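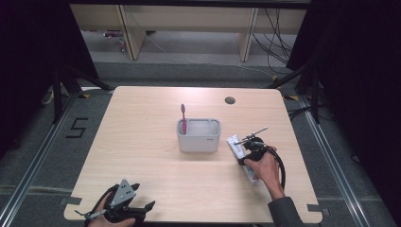 Small Things for the Sink: Toothbrush Holders and Cups

Posted in: Home > Bathroom > Galleries
December, by Godfrey Koech

We went through the bathroom shelf this month and pulled out the pieces people ask about most. The list started at 16 and came down to a handful. Only one is up so far. Khoa La is editing the rest, and they will be added to this page as they are ready.

1. White holder, three compartments
The wide opening is in the middle, with a narrow slot at each end. The pink toothbrush is in the left slot, bristles up. The white tube with the blue printing is the toothpaste, still out of the holder.

Notes on use: a tube stored crimped end up is easier to squeeze when it gets low. Rinse the holder once a week and let it dry upside down before putting anything back. If two people share it, give each one an end slot and keep the paste in the middle.

Next to be added: the Pradomell cup and the Cusberg wall rack, which Thiện Hà has been using at home. Prices will go up with them.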